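How to shorten jeans and keep the original hem

Quick one this. Been asked for it enough times so writing it up before I forget the order again.

You're keeping the factory hem, the faded chunky bit at the bottom, and taking the extra length out just above it. From a step away you can't see the join. Works on straight leg and bootcut if the flare is small. Skinny with lots of stretch, yes but slower. Wide flares, no, the hem ends up wider than the leg and you get puckers.

Takes me an evening, the first pair took two.

What you need

Sewing machine, any basic one that does straight stitch and zigzag
Jeans needle, size 100 or 110. Not optional. A normal needle will snap on the side seams
Thread to match the denim, NOT the orange hem thread
Pins or clips (clips better, pins bend)
Tape measure, chalk
Sharp scissors
Iron with steam
A zip foot, helps a lot
Small hammer. Yes really
Scrap of folded denim or thick card, for levelling the foot

I use Clasby thread, the all purpose one, colour 135, a dull navy that suits nearly all my jeans. Anything decent in polyester will do. Cotton thread goes first at the inside leg where your shoes rub.

Step 1. Wash and dry them first

Hot as you'd ever wash them. Twice if they're new. Denim shrinks in length more than anywhere else and you can't put it back. If you tumble dry normally then tumble dry now.

I skipped this on a pair of black ones and they are now my gardening jeans.

Step 2. Try on with the right shoes

The shoes you'll really wear. Stand up straight, look ahead, don't look down at your feet becuase the hem moves when you bend. Fold the bottom up on the outside until the length looks right and clip it. One leg is fine to start, but check the other one too. Lots of people have one leg a bit longer and it shows.

Sit down. Hem will ride up. If you hate how far, let it down a bit.

On your own with no helper: fold, clip, walk to the mirror, walk back, adjust. Annoying but it works.

Step 3. Measure the fold

Take them off carefully. Measure how much you want to lose. Mine was 7 cm on the last pair, so I'll use that.

Here's the bit everyone gets wrong. The cuff you fold up for sewing is HALF the amount you're losing, measured from the stitching line at the top of the original hem. Don't include the hem itself.

So 7 cm off = 3.5 cm measured from the hem stitching to the fold.

Write it on a bit of paper. Check it again. I've taken off double before now and ended up with cropped jeans in February.

Step 4. Press and lay out

Iron the legs flat, side seams lined up on top of each other, no twist. Cheaper jeans often do twist and if the inside seam wanders round to the front at the bottom, leave it alone. Just follow the hem round and forget about the seam being straight.

Somewhere flat and big. Bed is fine if the mattress is firm, table is better. If you have to stop at this point, fold them along the press lines and they'll keep till tomorow.

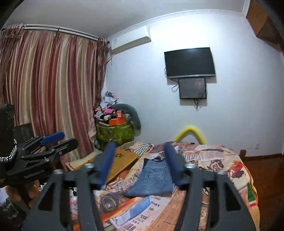
Step 5. Fold the cuff and clip

Right side out. Turn the bottom of the leg up on the outside so the original hem sits there facing you. Measure from the hem stitching line down to the fold, 3.5 cm for me. Clip.

Start at the side seam. Match the seam in the cuff to the seam in the leg exactly, clip. Same at the inside leg. Then front middle, back middle, then fill in the gaps. Measure at every clip.

If the cuff is a touch tighter than the leg (tapered jeans) ease it in, spread the extra over the whole way round. Don't dump it all at the back.

Do both legs before sewing either. Lay one leg on top of the other and compare. Same? Good.

Step 6. Bash the seams

Put the leg on something hard, a chopping board or the back step, with a bit of cloth over the seam. Hit the thick part with the hammer, five or six good whacks. It flattens the layers so the machine can climb over. Makes more difference than any fancy foot.

Not on a glass table.

Step 7. Sew

Zip foot on, jeans needle in, stitch length 3. Take the extension table off the machine so you can slide the leg round the free arm.

Start just behind the inside leg seam. You want to sew right against the edge of the original hem, as close as you can get, but not on it. The needle should fall in the little ditch between hem and leg. If you catch the hem you'll see it afterwards. Too far away and you get a ridge.

Slow. Hand wheel over the side seams, one stitch at a time. When the foot tips up at the front, stop with the needle down, lift the foot, poke the folded denim scrap under the back of it so it sits level, carry on. Take the scrap out once you're over.

Backstitch at start and finish.

My machine is an old Hakavo and it grumbles at the seams but gets there. If yours stops dead don't force the pedal, you'll cook the motor. Hand wheel only.

Step 8. Check before you cut

Flip the hem down, tuck the extra fabric up inside the leg. Put them on. Shoes as well. Look in the mirror.

Too long or short, unpick and go again, no harm done. Once you've cut there's no going back. Please do this step.

Step 9. Trim, or don't

Two options.

Leave the extra fold inside. Good for kids' jeans, you can let them down later. Bulky on adults unless you're only losing a small amount.

Or cut it. Trim to 1 cm from your stitching, then zigzag the raw edge, stitch width 4. Overlocker if you have one. Go round twice if the denim is loose and frays a lot.

Snip the bulk out of the side seams at an angle so they lie flat.

Step 10. Press and topstitch

Turn right side out. Pull the hem down firmly and press with lots of steam so the join opens out flat. Press the seam allowance UP, away from the hem.

Then a line of topstitching on the leg, 2 mm above the join, in the matching thread. Some people skip it. I don't, it stops the hem flipping up in the wash. Hammer again if it's still fat at the sides.

Done.

If it went wrong

Skipped stitches: blunt needle, or wrong needle. Change it.

Thread nest underneath: rethread the top with the foot UP. Nearly always that.

Hem sticks out like a bell: you've got too much fabric in the cuff or the jeans are too flared for this method. Do a normal cut hem.

Wavy hem on stretch denim: you pulled while sewing. Steam it, leave it flat till cold, it often settles. Longer stitch next time.

Needle snapped: happens. Find ALL the bits before you wear them.

One leg longer: measure the inside seam from crotch to hem on both. If they match, it's you not the jeans, so go back to step 2 and fit each leg by itself.

Cost

Not much. I paid 300p for a pack of jeans needles at the market, which is how the man had written it on the card. Dastberg do a pack as well with the topstitch ones mixed in. Alterations place near me wants £18 a pair for the same job, and they cut the old hem off unless you ask.

Next one will be taking in the waist at the back. Bit more fiddly, belt loops have to come off.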